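Brilside two-arm table helper, reviewed after a long winter of dishes

I'll say up front that I wanted to love this one. My sister-in-law Iveta has had a Brilside in her workshop kitchen since January, and she was kind enough to let me come and fuss over it for a whole weekend — and feed me, too, bless her!

The question everyone asks me is whether a machine can clear a table yet. Well, sort of. I gave it 50 tries at picking up one dish and setting it down somewhere else, and it managed 18 of them without any help from me. Mugs went better than plates, and plates went better than forks (oh, the forks).
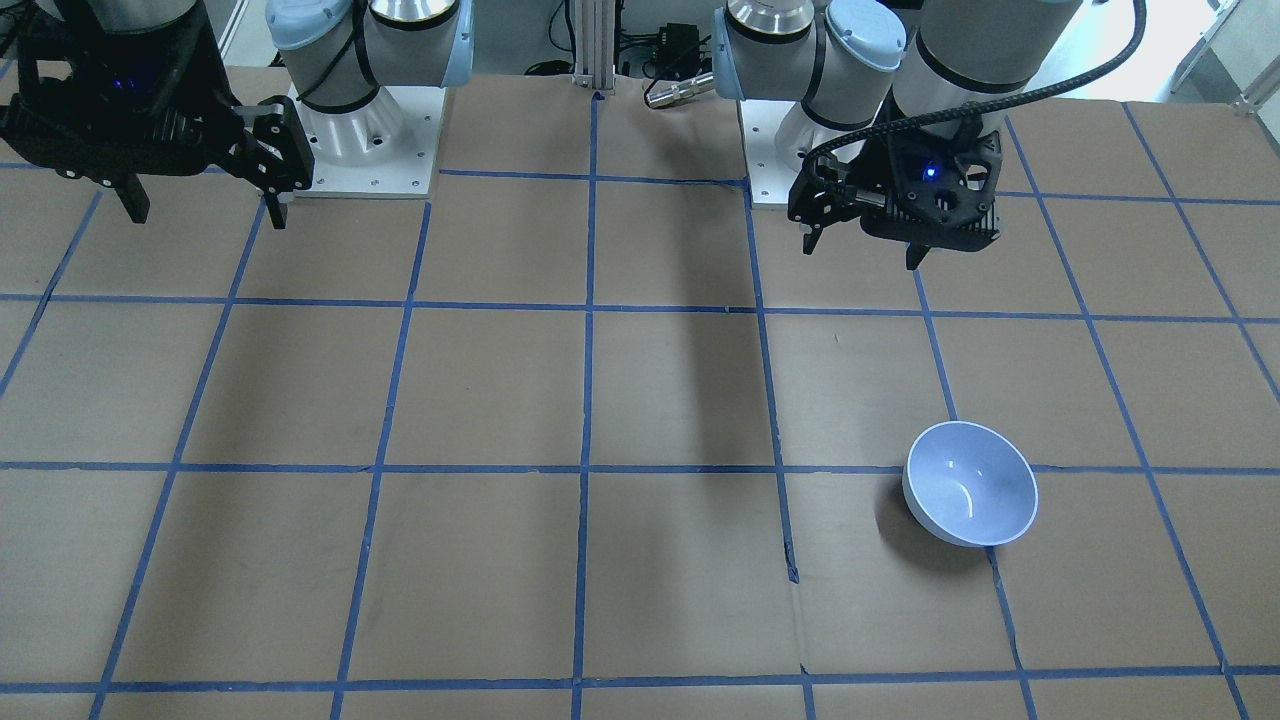 Setup took most of Saturday, and the manual could use a friendlier hand, but once it's going it is lovely company, if slow. At $4000 I'd tell most families to wait a while and buy a good dish rack. If you like to tinker, though, and you have the patience of my brother Radek, you'll have a wonderful time with it. Three stars from me, and a fourth for the support line, where Emília stayed on the phone until we got the left arm talking again.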